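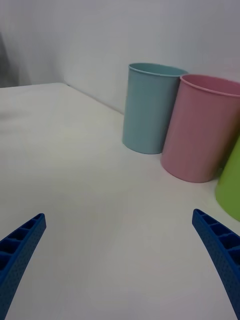 Reading a Robot Demonstration
Course handout 2, Automation in Practice
Instructor: Gertraud Riedl

Bring these notes to the Norness open day on Tue 14 January. We get one slot in the demo room, and past groups have spent it clapping.

What you will be shown

Norness will run its cup task. An arm with a two-finger gripper picks up matte cups in different colors from a white table and puts them where the operator asks. Lorenz Schnyder from the lab will do the talking. He is a good speaker, so listen to him and watch the table at the same time. The wrist camera feed is usually on the wall screen, and I suggest you spend more time on that than on the arm.

The claim

The flyer says the system picks cups with 97 percent success. Before you write that number down, ask:

Success at what? Closing the fingers on a cup, lifting it, and setting it down upright at the right spot are separate results. The flyer uses one word for all of them.

Out of how many tries, and who decided which tries counted? If an operator stopped a run early, is that a failure or is it missing from the table?

Were the cups used in the test also used in training? Same colors, same table, same lights?

When I asked for the breakdown last March, I was told that with cups standing close together the figure was 70. That number is not on the flyer. It may have improved since, and you should ask.

Things the setup makes easy

A plain white table against a plain wall is a kind place for a vision system. Pink, light blue and lime green stand out from it with no effort. Soft light means hardly any shadow to confuse things. Cups with straight sides give the fingers something simple to hold. None of this is cheating, but a kitchen counter has none of it.

Things it leaves hard

Overlap. From a low wrist view, one cup can hide part of the next, and a cup near the side of the picture may show only a slice. Watch whether the arm moves to get a better look or just goes in. Also watch the neighbors: a clean grasp that shoves the cup next door should not count as clean.

Compare with Vanano

Those of you who came to the Vanano visit will remember a fixed sequence presented as if the machine were choosing. A simple check is to ask for a cup to be moved a hand's width before the run starts. Ask politely. If the answer is no, write down the reason given, word for word.

What to hand in

2 pages, due at the next class. State one claim you heard, what you saw that supports it, and what you would need to see before believing it. Keep what you saw apart from what Schnyder said. Last year half the class quoted him as evidence.

Reading: Lehner packet, the section on test conditions. Skip the part on cost savings, we will get to it with the Nundwood case.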